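Vamthorpe Middle School Moves Its Afternoon Study Hour to the Sowa Building

2018-12-16

Students in grades six through eight at Vamthorpe Middle School will have a new place for their afternoon study hour when classes start again after the winter break. The school has received permission from the district to use the ground floor of the Sowa building, on the other side of the bus circle, for 24 months. The study hour is now held in the cafeteria, where the noise has been a subject of complaint from both parents and teachers.

The decision was announced to families in a letter from the principal, Brendan Cullinane. In the letter he writes that the cafeteria was never meant to be more than a temporary answer. "We have 60 students who stay with us after the last bell, and they deserve a quiet room with good light," the letter says. "In the cafeteria they must share the space with the basketball team, the band when it rains, and the people who clean the floor."

The study hour will last 60 minutes, the same as now, and it will stay free of charge. What changes is how the time is divided. In the first part, students do the homework of the day in silence. In the second part they can choose between reading, help with mathematics, and a project table, where small groups prepare work for science and social studies. Students who take the late bus will be walked to the stop by two members of the staff.

Thanasis Christodoulou, who teaches mathematics in seventh grade, has led the study hour for the past two years and will continue to do so. He explained that he asked for the move already in the spring, after he noticed that several of his students were finishing less work at school than they did at home. He collected their homework planners for a month and compared them. The difference was enough to convince him, and he brought the planners to the meeting with the district.

"I am not against noise," Mr. Christodoulou said. "In my own classroom there is a lot of it. But a child who is learning how to divide fractions needs to hear his own thoughts first."

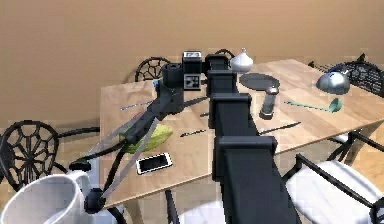 The sixth grade will also get something new in the Sowa building, a weekly lesson called Ready for the Week, taught by the same teachers who supervise the study hour. It deals with the practical side of being a middle school student: how to write down an assignment, how to pack a bag the evening before, how to plan a large task over several days. One of the first lessons is about the place where homework is done. Many families have only one table for everything, and in the evening it can hold kitchen items, utensils and a phone all on the same wood. The students will be asked to clear a space as wide as their two arms, to put the phone in another room, and to keep it there until the planner is signed. Parents will receive a sheet with the same advice, in English and in Spanish.

Not all families are happy with the plan. At the December meeting of the parent association, several parents asked why the school did not choose the library, which is closer to the main entrance. Mr. Cullinane answered that the library is used by the reading program until late in the afternoon, and that it has seats for fewer students. Other parents were worried about the walk across the bus circle in the dark months. The school has since promised that no student will cross alone, and that the lamps along the path will be repaired before the first day.

The furniture for the rooms comes from Lirmont Elementary, which closed one of its wings last summer. Most of the tables are too low for eighth graders, so these will be given to the sixth grade, and the older students will use desks from the storage of the high school. The school bought only the shelves and the lamps new. They were paid for from the money of the fall book sale, where families and neighbors bought 300 used books.

For attendance the school will begin to use Jimus, the sign-in program that the high school has already. Students enter their number when they arrive and again when they leave. Parents who wish can receive a message at both moments. Those who do not want the messages can say so on the registration form, and a paper list will be kept on the desk by the door.

Registration is necessary also for students who come to the study hour now. The form was sent home together with the principal's letter and can be handed in at the front office until the last school day before the break. Families who have lost it can ask for a new one at the office or from any homeroom teacher. If there are more requests than seats, students who already attend will be placed first, then those who are recommended by a teacher, and after them the others in the order of their forms.

An open evening will be held in the Sowa building in the first week after the break. Families can see the rooms, meet the teachers, and try the sign-in. The doors on the side of the bus circle will be open, and parking is possible behind the gymnasium. Younger brothers and sisters are welcome.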